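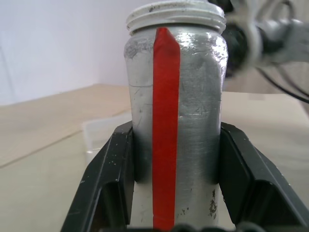

Boîte métallique marquée d'une bande adhésive rouge.

Clemora exploite 2 petits satellites d'observation en orbite basse. Le premier arrivera en fin de mission en septembre, et l'opérateur a confié la préparation de sa mise hors service à Mererid Gough, ingénieure en mécanique spatiale, et à Rhun Price, responsable des opérations au sol. Nous les avons interrogés séparément, puis ensemble, sur la séquence prévue : abaissement du périgée, vidange des réservoirs, décharge des batteries, coupure des émetteurs.

Le satellite évolue à 780 kilomètres d'altitude. À cette hauteur, la traînée atmosphérique ne suffit pas à ramener un engin dans un délai acceptable. « Si on ne fait rien, il reste là-haut bien au-delà de nos carrières respectives, explique Mererid Gough. L'atmosphère résiduelle y est trop ténue. Tout le travail consiste à abaisser le périgée pour que le freinage prenne le relais. »

La cible retenue est un périgée de 500 kilomètres, l'apogée restant à peu près inchangé après la première campagne de poussées. L'équipe avait d'abord étudié une orbite plus basse, incompatible avec le carburant restant une fois soustraites les incertitudes de jaugeage. Ce point revient souvent dans la conversation. Le réservoir ne comporte pas de jauge directe : la masse d'ergol est reconstituée à partir de la pression, de la température et du cumul des temps d'ouverture des vannes.

« On tient deux comptabilités, précise Rhun Price. L'une part de la pression et de la température, l'autre additionne chaque impulsion depuis le lancement. Elles divergent, c'est normal. Pour dimensionner la manœuvre, on prend la plus pessimiste des deux, et le surplus éventuel sert à descendre encore un peu. »

Les poussées seront fractionnées et centrées sur l'apogée. Le choix tient aux propulseurs, dont la poussée est faible, et à la tenue thermique du module Plinel, qui regroupe les vannes, les filtres et l'électronique de commande. Entre deux allumages, le contrôle au sol laissera passer plusieurs orbites pour restituer la trajectoire et recaler le modèle. Mererid Gough juge cette attente indispensable : « Une erreur de pointage de la poussée ne se voit pas forcément dans la télémétrie d'attitude. Elle se voit dans l'orbite obtenue. Il faut donc mesurer l'orbite avant de continuer. »

La descente traverse des altitudes fréquentées. Chaque plan de manœuvre passe par Abera, le logiciel interne de calcul de rapprochement, qui confronte l'éphéméride prévue au catalogue d'objets suivis. Un seuil de probabilité déclenche l'examen manuel, un second impose de décaler la poussée. Rhun Price refuse de communiquer ces valeurs, mais décrit la procédure : « Le logiciel propose des créneaux de remplacement. L'opérateur en choisit un, un deuxième opérateur refait le calcul de son côté, et la commande n'est chargée que si les deux résultats concordent. »

Vient ensuite la passivation. Une fois la dernière poussée exécutée, les vannes resteront ouvertes pour vider les lignes. La difficulté porte sur le couple parasite : l'ergol résiduel et le gaz de pressurisation ne sortent pas de façon parfaitement symétrique, et le satellite peut se mettre en rotation. « On l'accepte, dit Mererid Gough. À ce stade, on n'a plus besoin de pointer la charge utile. On veut seulement conserver assez de liaison pour envoyer les commandes électriques. »

Ces commandes concernent la batterie. Le satellite a été conçu sans relais d'isolement complet des panneaux solaires, pratique courante à l'époque où son architecture a été figée. L'équipe a donc modifié le logiciel de bord afin que le régulateur maintienne un niveau de charge bas, sans possibilité de remontée automatique. Le correctif a été validé sur le banc Zavava, qui reproduit la chaîne d'alimentation avec un calculateur identique à celui de vol. Les essais ont mis en évidence un défaut : après un redémarrage à froid, le calculateur rechargeait l'ancienne table de paramètres. « C'est exactement le genre de cas qu'on n'aurait pas pu corriger après coup, reconnaît Rhun Price. On a réécrit la table dans les deux banques de mémoire. »

Reste la rentrée proprement dite, qui ne sera pas contrôlée. Les simulations portent sur 2000 tirages, dans lesquels varient l'activité solaire, l'attitude et le coefficient de traînée. La dispersion sur la date est large, principalement à cause de l'activité solaire. Mererid Gough se montre prudente sur les calendriers : « Donner une date maintenant n'aurait pas de sens. Même dans les derniers jours, l'incertitude se compte en orbites, et une orbite d'écart change complètement la zone survolée. »

Quant aux fragments susceptibles d'atteindre le sol, l'analyse retient surtout le réservoir, en titane, et certaines pièces des roues à réaction. La structure en aluminium doit fondre plus haut. Pour le second satellite, Clemora étudie un réservoir d'un autre alliage, mais l'engin est déjà en orbite et la modification ne concernera que ses successeurs. Rhun Price, lui, travaille sur la procédure de jaugeage : il souhaite que les mesures de pression soient prises à intervalles plus rapprochés pendant toute la vie du satellite, et archivées avec les températures brutes des capteurs.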